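Dishwasher Questions, Answered
Hrnčiar Kitchen Help Pages

These are the questions we get most often about loading, unloading and looking after a dishwasher at home. The answers apply to any full-size machine with two pull-out racks. If your own manual says something different, go with the manual.

Do I need to rinse dishes before loading?

No. Scrape them. Bones, seeds, rice, labels and toothpicks should go in the trash, and large amounts of sauce should be wiped off with a paper towel or a spatula. What's left on the plate can stay there.

The exceptions are baked-on egg, melted cheese and oatmeal that has dried overnight. Soak those for ten minutes. If you only run the machine every second or third day, use the rinse-and-hold cycle in the evening to keep food from setting hard.

Where do bowls go?

Small cereal and dessert bowls go in the upper rack, in the rows between the cups. Large serving bowls and mixing bowls go in the lower rack, along one side or in a back corner.

Whatever the size, the open side should face down and toward the center of the machine. A bowl lying face up will fill with dirty water. A bowl facing the wall gets clean on the outside only.

How much should I tilt them?

Enough that water can run off the foot of the bowl. Most bowls have a raised ring on the base, and that ring holds a puddle if the bowl is perfectly level upside down. Leaning the bowl against a tine takes care of it.

Do not lean them so far that they nest. Two bowls that touch all the way around will come out with a gray film between them. If you can't slide a finger between one bowl and the next, take one out.

My bowls don't fit between the tines. What now?

Check whether the tines fold. On many lower racks at least one row folds flat, and people own the machine for years without trying it. Push gently at the base of the row, away from the direction the tines lean. If they do not move with light pressure, they are fixed.

If nothing folds, load a wide bowl over two rows and leave the neighboring slots empty. You will lose room for a few plates. Wash those in the next load.

Can white ceramic go in every time?

Glazed everyday ceramic can. Hand-painted pieces, anything with a metallic rim, unglazed pottery and anything that has been glued should be washed by hand.

Gray marks on white bowls are usually metal marks. They come from forks, pans or foil trays rubbing against the glaze. They sit on the surface, and a paste of baking soda and water will take most of them off. Fine cracks in the glaze are another matter. A bowl with cracks like that should be retired from food use.

What is the best order for unloading?

Bottom rack first. Cups and bowls in the upper rack often hold a little water in the base, and if you pull that rack first, it all drips onto the plates below.

Our usual order is:

Lower rack, plates
Lower rack, large bowls and pans
Cutlery basket
Upper rack, glasses and cups
Upper rack, small bowls and odd items

Lift each bowl straight up before turning it over. If you turn it while it is still between the tines, the rim will knock against the wire, and the rim is where ceramic chips first.

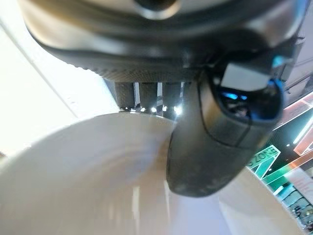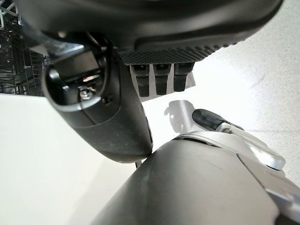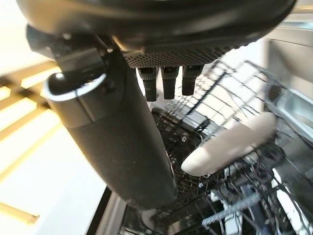
Should you always start at the bottom? Přemysl Polák wrote in to disagree. He starts with the top rack, and says it makes no difference if you tip the rack slightly as you pull it out and give it one good shake over the open door. His glasses live in the cabinet right above the machine, so he can have the whole upper rack empty before he bends down at all. He adds that he dries the bases of the mugs with a towel tucked into the door handle.

We have no objection. If the cabinets are arranged that way in your kitchen, try it for a week and keep whichever order leaves less water on the shelves.

How long should I wait after the cycle ends?

Half an hour with the door open a hand's width is enough for ceramic and glass. Plastic takes longer because it does not hold heat, so the water on it has less chance to evaporate. Shake plastic lids and leave them on a towel.

Don't open the door fully right after a hot cycle if you have a wood countertop above it. The steam goes straight up under the edge, and after a winter or two the finish will start to lift.

What about small or light items?

Small things flip over, fill with water or drop through the wires. Put them in the cutlery basket, in a mesh bag with a zipper, or under something heavier in the upper rack. The Netness bag we use closes on three sides and holds bottle parts, measuring spoons and the stoppers from oil bottles.

Light plastic belongs in the upper rack only. In the lower rack it can be thrown around by the spray and end up against the heating element, if your machine has an exposed one. You will know from the smell.

If something has fallen to the floor of the machine, wait until everything has cooled before you reach in for it. Look near the filter too.

Why does the spray arm stop?

Something is in its way. Before every load, turn both arms by hand. They should go all the way around without touching anything. The usual offenders are a pan handle, a cutting board that is too tall, or a wooden spoon that has slipped through the lower rack.

If the arm turns freely and the dishes are still dirty on one side, look at the holes in the arm. Seeds and small bits of glass get stuck there. Most arms unclip or unscrew, and a toothpick will clear the holes under running water.

The coating on my rack is coming off. Is that a problem?

It becomes one. Once the coating wears through at the tip of a tine, the wire rusts, and the rust leaves orange dots on white dishes. The dots on the dishes can be scrubbed off. The rack will keep making new ones.

For a few bare tips, buy vinyl end caps. The Orbridge caps come in gray, white and blue, and you push them on after sanding off the loose rust. For bare spots along a wire, use a brush-on rack repair coating and let it cure for a full day before running a cycle. If rust has gone through more than a handful of tines, replace the rack.

How often should I clean the filter?

Every two weeks in a house where the machine runs daily. Once a month is fine for one or two people. Take out the lower rack, twist the filter counterclockwise, lift it, and wash it with dish soap and an old toothbrush. Don't use a wire brush on the mesh.

Check that it locks when you put it back. A loose filter lets food through to the pump, and a pump costs a great deal more than a toothbrush.

Where should the clean bowls go?

On a shelf between hip and shoulder height, as close to the dishwasher as you can manage. A stack of ceramic bowls is heavy, and carrying it across the kitchen and lifting it overhead is how stacks get dropped.

Keep stacks to six for everyday bowls and three for serving bowls. If the shelf is deep, put the ones you use least at the back. For anything with a delicate glaze, lay a square of felt or a paper napkin between one bowl and the next. The Hokance shelf riser, model 415, gives you a second level for small bowls and fits a standard wall cabinet. It has feet that slip a little on painted wood, so put a strip of liner under it.

Is it worth running a half load?

If you have a half-load program, yes. Spread the dishes over both racks so that the water reaches everything, unless your manual tells you to use only one rack. If there is no such program, wait until the machine is full or use the quick wash for lightly soiled dishes.

My machine leaves a white film. Is it the detergent?

It may be hard water. Put a cloudy glass in a bowl of white vinegar for five minutes. If it comes out clear, the film was mineral deposit, so refill the salt if your machine has a softener, and turn the rinse aid up one step. If it stays cloudy, the glass is etched and will not recover. Use less detergent and a cooler cycle for the rest of the set.

Can I send in a question?

Yes, through the form on the contact page. Please include the make of your machine and whether the problem is in the upper or the lower rack. We update this page in November and again in spring.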